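The Long Way Round the Piano

By the time Valentyna Didenko had got her coat off, the robot had already walked one sheet of insulation into the door frame and was standing there with the broken half, as patient as a horse at a gate.

"It let go," said Pylyp, before she could ask. "Only on the one side. I had my end, it had its end, and then it had half of its end."

She put her bag on the windowsill and looked at the crumbs of green foam on the parquet. The old Tymoshchuk music school had been cold every January she could remember, first as a pupil and later as a teacher, and now that there was finally money for lining the walls she wasn't going to be beaten by a hand that opened when it shouldn't. The machine was a Visero, hired from Jandis for the month, and it had carried 413 sheets up the stairs without so much as a dent in any of them.

"Did it say anything?" she asked.

"Fault 1472." Pylyp Zakharchenko had written it on his wrist in biro. "The book says grip lost, check load. Well, I checked the load. It was on my foot."

She laughed, and then made him take his boot off, and when all his toes had been admired and found to be in working order she fetched a fresh sheet from the stack. They would do it slowly, she said, just the two of them and the robot, with the stop button on its cord round her neck, and the moment she didn't like the look of something she would press it and they could all have tea. Pylyp took the far end. The robot brought its two black fingers up to the near one, and for a little while the three of them stood there in the big bright room as if somebody were about to start the music.

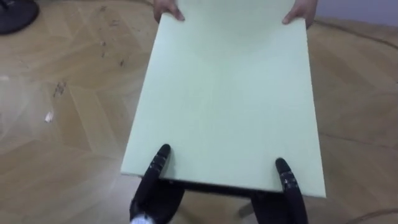 Pylyp's end and the robot's end.

"Back a step," said Valentyna. "And another. Lovely."

She listened, having spent most of her life listening for the one child in the choir who was breathing in the wrong place. On the seventh step she heard it, a tiny tick from the left wrist, and she pressed the button so hard that the cord swung up and hit her on the chin.

Everything stopped. Pylyp held on, bless him, while she crouched and felt along the wrist with one fingertip, and there was the little Turnex clip, sitting proud of its socket by the thickness of a nail. Each time the arm turned, it would lift a bit more.

"Can you push it back in?" he asked.

"I can," she said, "and I'm not going to. It would hold until you were on the stairs."

So they lowered the sheet to the floor between them, and she rang Jandis, and a young man promised to come out after lunch with a new wrist. Pylyp went to put the kettle on, still with one boot off.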